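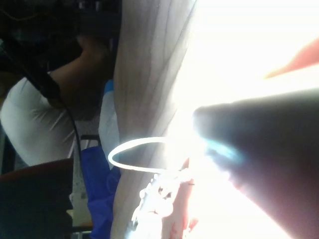 Fig. 3.1. Forearm raised, short sleeve.

Unit 3: Reach and Working Height
Course reader, Pretdale evening program. Notes by Ese Nwachukwu.

3.1 Terms
Reach is measured from the shoulder joint to the grip center of the hand, with the back upright. Normal reach uses the forearm only. Maximum reach uses the full arm. The two zones overlap in front of the body, and most frequent tasks belong in the overlap.

3.2 Static load
A raised arm loads the shoulder even when the hand holds nothing. The load rises with the angle between upper arm and trunk. Blood flow in the muscle drops while it stays tense, so short holds with breaks are preferred to one long hold.

3.3 Worked case
A clerk at Ekpo files folders on a shelf. The shelf is moved from 100 cm to 80 cm above the floor. Shoulder height is unchanged. Find the change in vertical distance from the shoulder, then state which zone applies – show the sketch.

3.4 Design limits
Size a reach for the short user and a clearance for the tall user. An average serves neither case.

Reading: Pagano, chapter 2, up to the table on seated work. Problem set 3 is due in May; hand it in to Chibuzor Ogbonna.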